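The Interrupted Stitch, Throw by Throw

Needle, thread and knot in the closing of a straight incision

By the Flastis technical desk

The simple interrupted stitch is the first closure most surgical trainees learn and the one they are still being corrected on years later. It consists of a single loop of suture passed through both sides of a wound, tied, and cut. The next stitch is a separate loop. If one fails, its neighbors hold, which is the main argument for the method. The main argument against it is time: every loop needs its own knot, and the knot takes longer than the pass.

At Prarow, a skills center where the Wednesday course is given over entirely to closure, the stitch is taught as a sequence of small mechanical problems. The first is how the needle is held. The second is the path it takes. The third, and the one that fills most of the afternoon, is the management of the thread between the last pass and the final cut.

Loading the needle

A curved suture needle has three working regions. The point penetrates. The body carries the curve and is the part that should be gripped. The swage is the blunt end where the thread is attached, and it is the weakest section, being hollow or channeled to accept the strand. A driver closed on the swage can flatten it or weaken the junction. A driver closed near the point blunts the needle and leaves too little of it free to cross the wound.

The usual instruction is to grip the body between half and two-thirds of the way back from the point. Farther forward gives more control in dense tissue, where the needle tends to bend. Farther back gives more reach in soft tissue, where bending is less of a concern. For most forehand passes the needle is set at a right angle to the jaws. A needle that leans toward the tip or the heel of the jaws will follow a different arc from the one the operator is turning, and the hole it makes will be longer than its own width.

Grip force matters as much as position. Drivers have patterned jaw faces so that a needle can be held without rotating, but a round-bodied needle can still roll if the entry point resists. Many needles are flattened along the body for this reason. When a needle rolls, the correction is to release it and load it again. Twisting the wrist to compensate moves the point sideways inside the tissue. 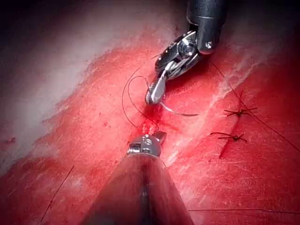

Curved needle clamped in the driver, with its dark thread looped to the left. Two tied knots lie across the incision on the right.

The path of the curve

The point should enter the surface at 90 degrees. A shallow entry takes more of the surface and less of what lies beneath, and the edges then tend to roll inward when the loop is tightened. From a square entry, the needle is driven by rotation alone, along its own curve, until the point appears on the far side. Pushing it in a straight line makes the curved body act as a lever, and the entry hole is dragged open.

Depth and distance from the edge should match on both sides. If the bite is deeper on one side, the edges meet with a step between them. If it is wider on one side, that side gathers. Prarow's course notes set a working distance of 5 millimeters from edge to entry for its standard bench exercise, with the same figure used for the gap between stitches. The notes describe this as a teaching value. In practice the distance is chosen to suit the thickness of the tissue and the load the closure will carry.

On curved or soft surfaces it is often better to take the two sides in separate passes. The needle comes up through the middle of the wound, is regripped, and is then driven through the second side. It costs one extra transfer. In return, the operator can check the depth of the first bite before committing to the second.

The transfer itself is where needles are most often mishandled. The emerging point should be left alone. The receiving instrument takes the body behind the point, after enough of it has cleared the surface, and continues the rotation until the swage is out. Grasping the point and pulling is quicker and ruins the needle within a few passes. It also tends to straighten the curve slightly, so that each later pass runs a little flatter than the one before it.

Handling an upright needle

Between passes the needle spends a good deal of time standing clear of the surface, and it has to be turned back into a driving position before the next bite. The two common methods are to hand it from one instrument to the other, or to hold it lightly and let a gentle pull on the thread near the swage swing it around. The second is faster. It works only if the jaws are loose enough to act as a pivot and close enough to firm that the needle does not drop.

Angle is checked by looking at the plane of the arc. When the plane stands square to the wound, rotation will carry the point directly across. When it leans, the point will come out ahead of or behind the line of entry and the finished stitch will lie on the diagonal. A diagonal stitch closes the wound but shifts one edge along the other, and several in a row will leave surplus length at one end. 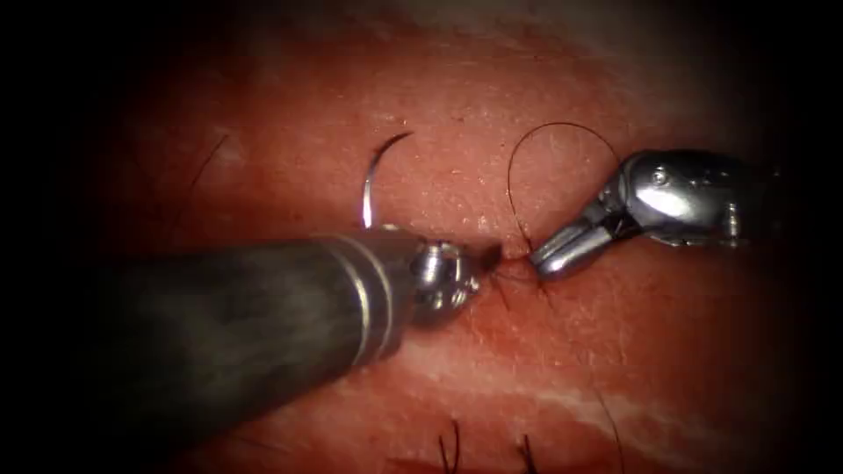

Does a larger needle make a stronger stitch?
Strength comes mainly from the thread, the knot and the amount of tissue inside the loop. A larger needle can take a wider and deeper bite, but it also makes a larger hole, so the usual choice is the smallest one that can complete the arc without bending.

Thread length and slack

A strand that is too short forces the knot to be tied close to the surface with no room for a loop. A strand that is too long has to be drawn through in stages, and the surplus falls across the work. For a single interrupted stitch tied with instruments, Prarow cuts its practice strands to 11 centimeters. For a run of several stitches from one strand the length goes up, and the first task after each pass is to decide where the excess will lie.

The free tail is kept short and in view. The long end, with the needle attached, is laid to the side opposite the next throw. Most tangles on the bench come from skipping this step: the long end crosses the tail, the instrument reaches through the wrong opening, and the throw comes out as a twist with no locking turn in it.

Material changes the handling. Braided suture is supple, grips itself, and stays where it is put. Monofilament is smoother through tissue but keeps the memory of its packaging, and a fresh strand will spring into coils unless it is gently drawn straight first. Pliltora, which supplies the center's practice packs, ships both types in dark colors. Dark strands are easier to follow on red or pink tissue, particularly under hard light, where a pale strand can be lost among the highlights.

Neither material should be gripped with a driver anywhere that will remain in the patient. Patterned jaws crush filaments and roughen the surface. The tail end is acceptable, as it is going to be cut off.

Forming the loop

For an instrument tie, one instrument holds the long end and carries it around the closed jaws of the other. The wrapped instrument then opens, takes the tail, and draws it back through the loop. A double wrap on the first throw makes a surgeon's knot, whose extra friction holds the edges together while the second throw is prepared. The second throw is wrapped in the opposite direction. Wrapping the same way twice gives a granny knot, which slips.

The wrapping movement is best kept small. A wide loop is easier to see but opens as soon as tension is released, and it tends to ride up over the jaws. Keeping the two tips close together, with the strand leaving the holding jaws in a natural curve, lets the shape of the thread do much of the wrapping. With monofilament, that curve can be chosen by turning the grip slightly before the wrap starts. 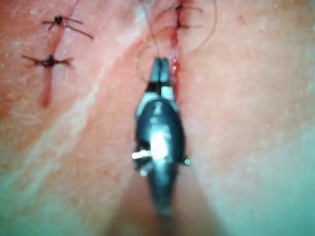

Setting the knot

Each throw is laid flat by pulling the two ends in opposite directions, across the wound and level with it. Pulling upward on one end converts a square throw into a sliding hitch. The sliding form is sometimes used on purpose to bring edges together under load, after which it is squared and locked with further throws.

The number of throws depends on the material. Braided suture commonly holds with 3, correctly squared. Monofilament usually needs more. Additional throws on a badly laid base add bulk without much security.

Tension is judged at the wound edge. The edges should touch along their full depth and the tissue inside the loop should keep its color. Blanching means the loop is too tight. Swelling will tighten it further after the operation, so a knot that looks slightly relaxed at the bench is generally correct. The finished knot is moved to one side of the line, where it does not press on the healing edge.

Tails are cut last. Too short, and the knot can work loose; too long, and the ends foul the next stitch.

Bench practice

Prarow asks trainees to complete about 50 stitches on flat material before moving to irregular surfaces. The Arango grading sheet used on the course scores spacing, bite symmetry and knot security separately, and a closed wound with uneven bites can pass on the third item and fail on the second. Speed is recorded on the same sheet but carries no marks until the final session in June.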